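Opinion > Technology > Robots at work

Let them show us the boring bit

10/19/20 - by Maite Sotomayor
Reading time: 3 min

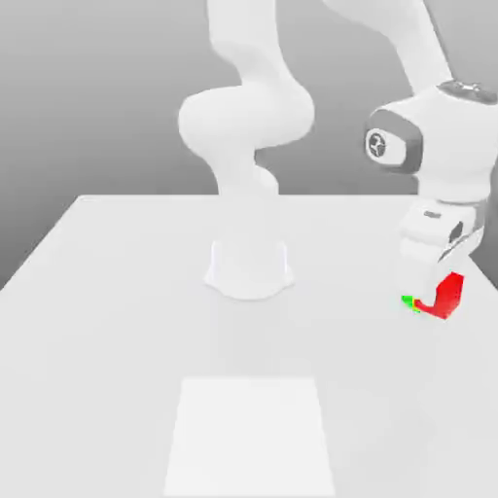

The simulated arm with its red L-shaped piece and the green cube, from the Remell open day.

I went to the Remell open day expecting the usual. A robot pouring a drink, a robot waving at a toddler, somebody from marketing with a headset mic. Got some of that. The waving one was in the foyer and it had a queue.

But the part I keep going back to was upstairs, in a side room, on a screen. A simulation. White arm, white table, grey nothing behind it. Gripper pointing down with a bright red L-shaped thing in it, and at the tip of the red thing a little green cube. That was the demo. Most people gave it ten seconds and went back down to the foyer.

I think they had it the wrong way round, and I think the companies do as well.

Ask what a robot is for and you get a film. Trutis had one running on a loop by the coats, all sunrise and orchestras. Very pretty. I couldn't tell you one thing their machine does. Whereas the screen upstairs had a table with a cube on it, and an arm holding a tool beside the cube, and I understood the problem straight away. How do you shift a small thing with another thing you're holding? Try it with a ruler and a sugar lump. You'll be worse at it than you think, the lump turns, it slides off the end, you go round the other side and start again.

The woman running the session said they had put the task through 3705 tries in the simulator and that 1827 of those had gone the way they wanted. Less than half! She said it flat out, to a room with children in it. I wanted to shake her hand. When did you last hear a firm at an open day give you its failures without being asked? Bagheri had a stand with 50 leaflets fanned out on it and not a number in any of the ones I picked up.

Now the complaint, and I heard it plenty on the stairs. It's a cartoon. It isn't real. A man behind me said he could have stayed at home and watched his son play computer games. Fair enough, up to a point. No dust in there, no draught, no badly fitted table leg. A real cube has a chipped corner and a real floor shakes when the lorries go past. I asked about that and the answer was a bit thin, if I'm being picky. They'll try it on the real arm in May. Maybe. Depends on the money.

Still. I would rather be shown an honest cartoon than a dishonest machine. The waving robot in the foyer was real metal and real motors and it told us nothing at all - somebody had a tablet behind the desk, I saw him. Two of us saw him.

And it matters who sees what. There's a warehouse going up at Faltska and the council has been asked to have a view on the automation side of it. These are the people who get taken round open days. If all they get is the foyer they will vote on the foyer. They'll think the thing is either magic or a toy, depnding on their mood and the sandwiches. Give them twenty minutes with the cube and they might ask something useful. How often does it miss? Who comes to pick up what it drops? What happens to that persons shift?

I asked the last one myself. Long pause. "That's not really our department." No, it never is, is it. But at least upstairs there was someone to ask.

So, Remell, next year: swap the floors. Put the wave upstairs and the cube by the front door, with the tries and the misses written up big next to it. And some chairs please. We stood the whole time.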